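ok so quick one before work because I said I'd write up the move and it's been sitting in drafts since April.

We're out of the Courtois Street place. Fourteen boxes of books, one couch that did not want to leave, and a cat who spent the entire drive to Idlow singing. The new apartment is smaller. I keep telling people it's "cozier" and then hearing myself.

Main thing I want to get down is the money and the downsizing part, people keep asking me and I keep giving a different answer depending on how tired I am.

## What we got rid of

I kept a list this time. 126 things went out the door before the truck came. Sold, given away, left on the curb with a sign. Not counting actual trash, and counting a set of glasses as one thing, which my sister says is cheating the wrong way.

Easiest stuff first - kitchen. I owned two waffle makers. I don't like waffles very much. Then clothes, which took one evening and a lot of bad music. Then the closet in the hall, which took nine days and nearly ended us. Old chargers, a tent with one pole, a bag of keys. Every key in that bag was going to be important someday. I threw out the bag.

Sumeya Tilahun came over for the books, bless her. She has a rule where you read the first page and if you don't want to turn it, it goes. I argued with her on maybe half. She let me keep the cookbooks without the test, because she wants me to keep making the lentil thing.

Paper was the worst! I had tax stuff from three addresses ago. Manuals for things I sold in college. Birthday cards, which I could not do, so those came with me in a shoebox and I'll deal with them when I'm eighty.

## Selling stuff

Mixed. The bike went in an hour. The desk lamp sat there for three weeks with people asking if it was still avalable and then vanishing. Lowest offer of the whole thing was on the bookcase, guy wanted it for $20 and wanted me to drive it to him. No.

The dresser I let go for $122, to a very nice couple who brought their own blankets and straps and everything. More than I paid for it. Best part of my month.

Things I'd do again:

- price it a little high, then let people feel good about talking you down
- measure everything before you post, everyone asks
- cash at the door, no "my cousin will come tomorrow"
- stop answering messages after nine at night

And what I wouldn't do is start two weeks out. Start two months out. I knew this from the last move and did it anyway.

## The table question

Right so this was the one real fight. Mom's line was always that you build the room around the table, and I'm with her on it. He wanted one of those fold-down ones that hang on the wall. We measured. We put tape on the floor. We ate dinner on the tape one night, sitting on cushions, to see if we'd be able to get to the fridge. You can get to the fridge if the other person stands up.

Anyway I won. I like wood with a lot going on in the grain, big dark wavy lines, the kind you end up staring at while you're on hold with the gas company. Plus it hides crumbs. We eat there, I pay bills there, he does his crosswords there and leaves the pen uncapped. It earns its space. 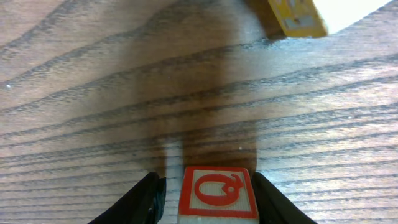

## What I miss

The bathtub. The old one was ugly and deep and I would lie in it with a podcast until I went wrinkly. Here it's a shower and a very small one, you have to plan your elbows.

Also the bakery on the corner, and the neighbor upstairs who played the same four songs on piano every evening around dinner and never got better. Didn't think I'd miss that. It's quiet here after six and I've started leaving the radio on.

What I don't miss is heating all those rooms. Or vacuuming them. The whole place takes me 29 minutes to clean now, I timed it, kitchen floor included. It used to eat a whole morning and then I'd be mad for the afternoon.

## Still to do

Curtains for the bedroom, the streetlight is right there. Find a dentist. Change my address with the bank, which I've tried twice and the form keeps logging me out. There are two boxes left in the hallway marked MISC in my handwriting and I've been stepping over them for long enough that the cat has a favorite.

Somebody asked in the comments last time about the lentil recipe, I haven't forgotten, I just need to meausre things for once instead of pouring. Next post, probably.

ok I'm late, bus in six minutes and I can't find my other shoe.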